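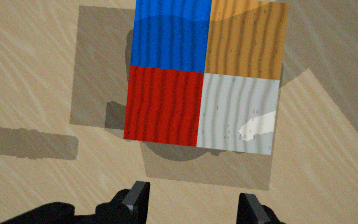 **Bench 2: simulator work on the Skudcombe arm**

The pick-and-place build has moved to simulation while Kobe Smits reprints the elbow bracket. The test object is a block with a four-color top face: blue and orange in one row, red and pale gray in the other. Four colors let the vision code recover the block's rotation as well as its position. A plain block looks the same after every quarter turn, and the old code regularly chose the wrong one.

Angus Cosgrove has rendered 453 views from the wrist camera so far, each with a new block angle, light direction and table texture. Shadows are left on. The first version of the detector was tuned under flat light and took the edge of a dark shadow for the edge of the block. The current version finds the color boundaries first, fits two crossing lines to them, and works outward from the crossing point. It still struggles when part of the top face is out of view, and those renders now go into a separate folder for the next round of tuning.

Grain on the colored faces is deliberate. The real block will be painted pine, and Kobe expects the grain to show through one coat. Highlights on the gray quadrant remain a problem – the threshold reads them as background and shrinks the fitted square. Angus is trying a wider gray range before changing anything else.

The simulated fingers use the same opening limits as the printed pair. Please don't edit the gripper file in the Hendriks folder without telling Angus; the joint offsets in it were measured by hand and there is no second copy yet.

Next steps are a run of 2,000 renders overnight, then 10 grasps on the real arm once the bracket is fitted, probably in early May. Anyone with a spare 24-volt supply can leave it on the shelf by the drill press, labeled for Bench 2.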